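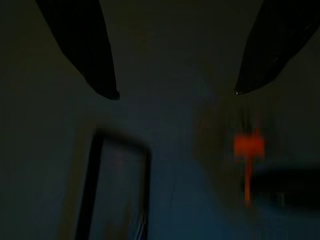
Slide 1: Who is telling the film?

Talk runs 37 minutes, questions after. Working definition of narrator: a voice that knows the ending. Narration by a character who does not know it is commentary, and I treat it separately.

Main case is Lencho, 262 shots, voice-over by Rozália Pap. Secondary case is Drinora, same editor, no voice-over in the release cut. 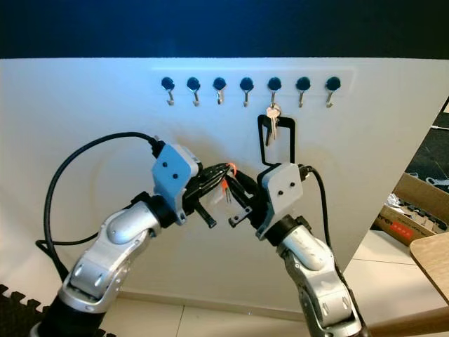
Slide 2: Placement of voice-over in Lencho

Seven passages. Five fall in the first reel. The sixth covers the train station, the seventh the burial. Play the station clip with sound, then again muted. Ask which lines repeat what the shot already gives.

Pap recorded all seven before the picture was locked. Orest Koval then cut to her pauses, so the shots in these passages run longer than elsewhere.

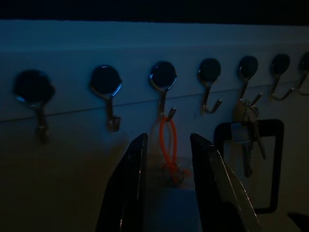

Tense also matters. The first five passages are in past tense and the last two in present. By the definition on slide 1 the last two are commentary. Expect an objection; Hervé Sabatier argues the reverse in his essay on Gemcombe.

Slide 3: Drinora without a voice

The draft script had a narrator, the older sister. Bereket Worku removed her after the first test screening. 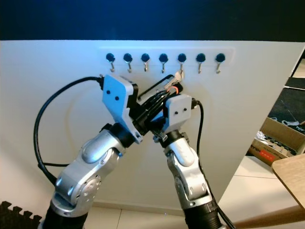 Her information went into three letters read on screen. Skip the second letter if short of time. Go to the Gemcombe comparison, then take questions.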